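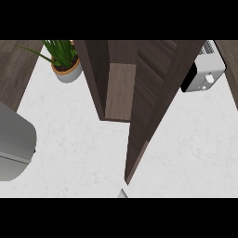
Every December the furniture trade rediscovers storage, and this time the word is "calm". Dorka, the flat-pack firm, will sell you a calm hallway for £966, delivery extra. Its showroom in Cloltar has 20 room sets and I didn't see a coat in any of them. What you get for the money is mostly a tall, dark-brown wooden cabinet on a pale floor, the look every catalogue has settled on, and a promise that your life will fit inside it.

I have my doubts. Ilir Leka, who designed the range, told me that clutter is "a failure of surfaces". I asked where the hoover goes. He said the concept was still growing.

Sze-wing Tai has fitted cupboards in Lirnar for 13 years and is less poetic. Most of her customers, she says, already own a cupboard they can't open because of the last thing they bought to put things in. She charges £372 to rehang doors and move shelves to where people can reach them, and talks a fair few out of buying anything new.

Dorka says its customers report feeling lighter. When I asked how many customers had been asked, the press office promised to ring back. I'm still waiting, and my coats are on the banister.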